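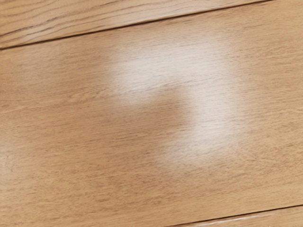
Simulated view of a bare plank surface, with light reflected off the middle plank

Astota is a home-built robot arm and accompanying simulator made by Macario Cisneros, a retired millwright, in the shared workshop at Ernitz, Ontario. It was designed to sort small hardware on a bench top and is known among hobby builders mainly for its simulated bench, which other members of the workshop have reused in their own projects.

Background

Cisneros began the arm in May after an earlier machine, Zendska, proved too heavy for its shoulder joint. Zendska had been built from steel angle and window-winder motors, and could not hold a load at full reach without sagging. Parts of it were carried over to Astota, including the base plate, the power supply and most of the wiring.

Construction

The arm is made of aluminium tube with printed joints and has a reach of 983 millimetres. It is driven by hobby servos at the wrist and geared stepper motors at the base, shoulder and elbow. The shoulder gearbox was rebuilt twice, the second time with a wider bearing taken from a scrapped lathe. A small colour camera is mounted behind the gripper and looks down past the fingers.

Total mass without the base is 13 kilograms. The controller sits in a biscuit tin under the bench and is connected by a single cable, which has to be unplugged before the arm is turned past its rear stop.

Simulator

The simulator was written so that the vision program could be worked on at home, away from the workshop. It renders the bench as wooden planks in a light oak finish, with dark seams between them and a slight gloss. The gloss was added in the second version. In the first, the surface was flat and evenly lit, and a program tuned on it often took reflections on the real bench for washers.

Reflections in the rendered views can be close to white at their brightest, though the grain still shows through them. Cisneros kept the grain and seams at full detail for close views - a choice that slowed rendering on his older computer but gave the program dark lines to learn to ignore.

The program was tuned on 1,019 rendered views. Bare-surface views were included so that it would also learn to report finding no parts.

Use and later changes

Astota sorts bolts, nuts and washers into trays at a rate of 50 pieces an hour. Long bolts are still sorted by hand. A replacement gripper, named Fankhauser, has been drawn up but not built.

See also

Zendska (robot arm)
Ernitz shared workshop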